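Perguntas frequentes - Oficina de tecidos Plutament

Preciso saber costurar para me inscrever?
De jeito nenhum! Recebemos muita gente que nunca enfiou uma linha na agulha, e a primeira aula foi pensada para quem chega assim, com calma e um cafezinho do lado.
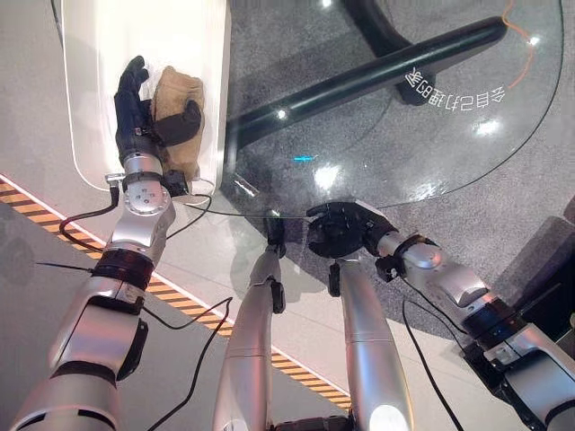
O material está incluído?
Está, sim. Linhas, agulhas, moldes e retalhos entram na mensalidade. Se você tiver em casa uma fronha antiga ou uma camisa de que gosta muito, traga também - peças com história rendem trabalhos lindos.

Quantas pessoas há em cada turma?
No máximo 12, e assim a professora consegue sentar com cada uma. As turmas novas abrem em setembro, na nossa sala da Cencombe.

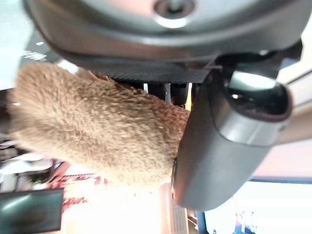

Posso faltar e repor depois?
Pode, todo mundo tem seus imprevistos. São até 3 reposições por semestre, em qualquer turma com lugar livre; basta mandar uma mensagem até as 18h da véspera.

Como lavo as peças que faço no curso?
Água fria, sabão neutro e sombra, quase sempre. O linho Sabbagh que usamos nas bolsas encolhe um pouquinho na primeira lavagem, então lave o pano antes de cortar (e passe ainda úmido, fica bem mais fácil!).
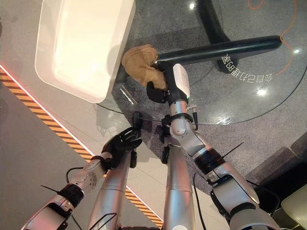 Cumico escreveu para contar que, com o algodão cru, uma lavagem só não bastou e que agora lava duas vezes antes de riscar o molde. Achamos um ótimo conselho e já passamos para as turmas. Se a sua dúvida não apareceu nesta página, escreva para a gente - respondemos com muito gosto.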